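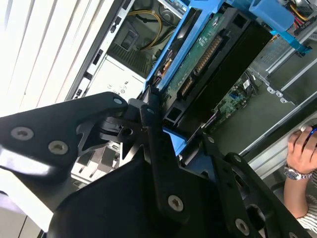
Where should you buy a used lens if the local shops are out of stock?
From a seller who will let you mount it on your own camera and shoot test frames before any money changes hands. Price comes second.

Speaker notes, camera club talk, 26 June 2025
Buying used lenses without getting burned

Opening
Say what the talk covers: checking a lens in person, buying by mail, and what to do when it arrives. No brand comparisons tonight. If someone asks which system is best, move on.

My own record
I have bought used lenses from two places. Zokach is a walk-in counter in Gornau. Odoi is mail order only. I have no deal with either one.
Zokach let me try three lenses on my own body at the counter. I bought the second one. It has a scuffed barrel and clean glass, and I still use it.
Odoi listed a lens as in stock in January, took payment, then moved the ship date 4 times. I asked for a refund after the last one and got it.
Point to make: ask whether the item is on the shelf before paying. Get the answer in writing.

Checking a lens in person
Bring a phone flashlight, your camera body, and an empty memory card.
Shine the light through from the back, then from the front. A little dust is fine. Threads or a cobweb pattern mean fungus. Leave it there.
Look at the aperture blades. They should be dry and snap shut when you press the depth preview button.
Turn the focus ring end to end. Gritty spots are a bad sign.
Shoot a flat wall wide open, then stopped down. Zoom in on all 4 corners on the back screen. If one corner is much softer than the others, an element may be off center. Try it again on another wall before you decide.
(Pass the two sample lenses around here. Ask people to keep the caps on when they are done.)

Buying by mail
Ask for photos of the rear element and the mount.
Read the return terms first. Check who pays return shipping.
Take pictures while you unpack.
Test it the same day, even if you are busy. I waited two weeks once and missed the return window.

Filters and caps
Short section, skip if running late. Alo caps fit most of the threads people here use. The 60 mm size is hard to find, so check before you buy a lens that needs it.

Questions
Likely one: is a small scratch on the front a problem? Usually it won't show, except when shooting into the light. Scratches on the rear element matter more.
Likely two: can fungus be cleaned? Sometimes, but get the repair quote before buying.
Put the sample lenses back in the padded case and collect the sign-up sheet for the swap table.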